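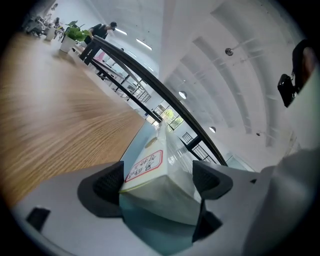
Ticket 904: Fingertip pad stock and spares budget, hand-held grippers
Opened by: Meinir Powell
Assigned to: Hélder Quintela
Site: Troldale
Date opened: 24 September 2026
Category: Purchasing / consumables
Priority: Medium

We need a decision on pad type before the January equipment order closes. The draft order lists 20 hand-held grippers with one set of fingertip pads each and no spares. Operators report that cartons in shiny wrap rotate between the pads when they are picked up by the corners. The carton in the pads at the long table is the kind I mean: pale, rectangular, in what looks like glossy wrap, with a red-bordered handwritten label on the upper face. The pads on that unit are the black ones with the textured inner face, and that is the only type in the draft order. If they are wrong for wrapped goods I would like to know now, because a second pad type means a second line item and a different quantity on the first.

Questions for Hélder:
1. Is the slip a pad problem or a grip position problem?
2. How many spare sets per gripper should we budget?
3. Does the housing need to change if the pads change?

Comment 1, Hélder Quintela
Do not change the quantity yet. Please send the following for the units showing slip: housing revision, pad part number, date the pads were last changed, and the cleaning product in use. Also confirm whether the rotation happens on lift or on placement. The two have different causes.

Comment 2, Meinir Powell
Housing revision is B on all of them. Pads are the Stitedau textured type, standard hardness. No record of pad changes. Cleaning is with the general surface spray from the supply closet, applied directly to the pads. Rotation is on lift. Placement is fine.

Comment 3, Hélder Quintela
Surface spray is the first suspect. It leaves a film. Steps, in this order:

Stop using the spray on the pads. Wipe with a lint-free cloth and plain water. Let them air dry for the full break.
Take 5 units only. Leave the others as they are for comparison.
Run the same mix of cartons on both groups for one shift.
Log each slip with unit number, carton type and where the pads made contact (flat face, edge or corner).

Do not swap pads between units during the test.

Comment 4, Meinir Powell
Test done. 152 picks logged in each group, wrapped cartons only. The sprayed group slipped more, mostly on corner holds. The water-cleaned group still slipped on corner holds but not on flat faces. Log sheets are attached to the purchasing folder. Two of the water-cleaned units have visible wear at the lower edge of the pad texture. I did not pull them.

Comment 5, Hélder Quintela
Log sheets reviewed. Findings:

Flat-face slip: caused by cleaning residue. Closed by the change in cleaning method.
Corner slip: contact area is too small for the weight. Softer pads would help. Operator training would help more and costs less.
Edge wear: normal for pads with no change record. Replace both sets.

On the pad type, I asked Prurkby for a quote on their soft version. It fits housing revision B with no adapter. Unit price is higher, and they state a shorter service life without giving a figure. I would not put a whole order on that. Request a sample set.

Comment 6, Meinir Powell
Sample requested. Pîrvu also makes a compatible pad, but their lead time runs past the order date, so I have left them off the comparison. I can add them back if the next budget has room.

For the spares line I need a number. Finance will not accept "as needed."

Comment 7, Hélder Quintela
Two spare sets per gripper for the first year, standard hardness. Put them on the consumables line, separate from the hardware. If they go in with the hardware they get depreciated with it and the replacement money disappears the following year. Buy the cleaning cloths on the same line.

Soft pads: sample only, charged to testing. Revisit when there is wear data.

No housing change.

Comment 8, Meinir Powell
Draft order revised:

Hand-held grippers: 20, quantity unchanged
Spare pad sets, standard: 40
Lint-free cloths: one case
Prurkby soft pad sample: one set, testing budget

Cleaning instruction updated and posted at the charging shelf. Spray removed from the pad cleaning kit. Pad change date is now a required field on the unit sheet, and worn sets have been replaced on the two units from the test.

Still open: the grip position training. Troldale has no slot for it this month. I have asked for a short one at shift start, covering flat-face holds on wrapped cartons.

Comment 9, Hélder Quintela
Order approved from my side. Leave this ticket open until the training is booked and the sample set arrives. Log corner slips separately until then.

Status: Waiting on supplier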